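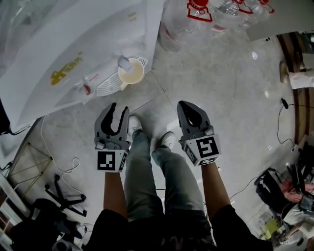

A gripper in each hand, white sneakers on the tile, and a floor that could use somebody's attention.

Chores, Pending: A Gallery
By Ong | Urnari Workshop Notes
135 shares | 37 comments

Every spring I get asked whether it's time to stop vacuuming and wait for the robot. I have been asked this since I started writing the column, and I have vacuumed the whole time.

The state of things, as far as I can tell from my desk in Andley, is that machines are very good at chores that have already been tidied up for them. Give a robot arm a bare table, one cup and decent light and it will pick up the cup all afternoon. Give it my hall closet and it will need a moment. Tadevico, whose newsletter I read more closely than my bank statements, put out a list of 370 household tasks it would like a machine to manage someday. I went through it with a pencil in September. I can do most of them, badly, while on the phone.

The ones that stop a machine are rarely the ones you'd guess. Lifting is fine. Carrying is mostly fine. Then somebody asks for one plastic bag from a pile of plastic bags, and you may as well have asked for a sonnet. Clear plastic is hard to see, it slides, it sticks to its neighbor, and when you pull on it, it becomes a different shape. Cables are the same story with more knots. A lid is easy until it has to go on something.

So a lot of the effort has moved to the human end. A person picks up a pair of grippers, works with two curved fingers where there used to be five, and the markers on the grippers let a computer keep track of where they are. If a job can be done that way by a patient human, there's some hope for the machine. If the human starts muttering, strike it off the list for this year.

I tried a kitchen version of this with two pairs of salad tongs. I got the dishwasher half empty before I gave up on the teaspoons, and I would like it noted that nothing broke except a mug I never cared for. What I missed most was my thumb. After that it was being able to feel whether I had hold of a thing at all, which you don't think about until you're squinting at a fork.

Floors deserve their own complaint. The robot vacuum is the great success of home automation, and mine requires me to pick up everything first, so it has basically hired me as its assistant. Show it a coiled cable and the five legs of an office chair and it goes off to sulk under the radiator. Mine has now run 1,967 times according to its own app, and more than a few of those ended in a rescue.

Then there's anything with hot water in it.

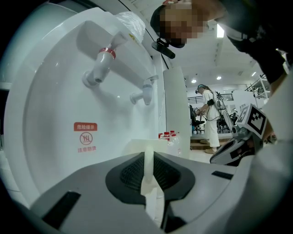
The water dispenser, with a red band on the bigger tap and a scald warning on the front. There's a gripper waiting at right.

I have a soft spot for this category. Filling a cup is about the first chore we trust a child with, on the cold side anyway, and it's still a small nightmare to automate. The spout is tucked into a recess. The cup has to go under it and stay upright while something else works the tap. The water changes the weight of the cup the whole time, and you have to know when to quit. Get any of that wrong with the hot tap and the drip tray earns its keep.

Shop floors are further along, mainly because a shop floor can be rearranged to suit the machine and gets no vote. A break room is harder. People leave things on top of the dispenser and move the chairs.

My answer for this year is the same as last year's, then. Keep the vacuum. Keep your thumbs too. I'll try the tongs again once I've bought some bigger teaspoons.

Share this gallery

Search Urnari: type a chore, a gadget or a grievance

Related
Folding a Fitted Sheet: Man, Machine, Draw
The Dishwasher Was a Robot All Along
What Tadevico's Task List Leaves Out
Readers' Worst Cable Drawers
Andley Repair Night: Toasters, Mostly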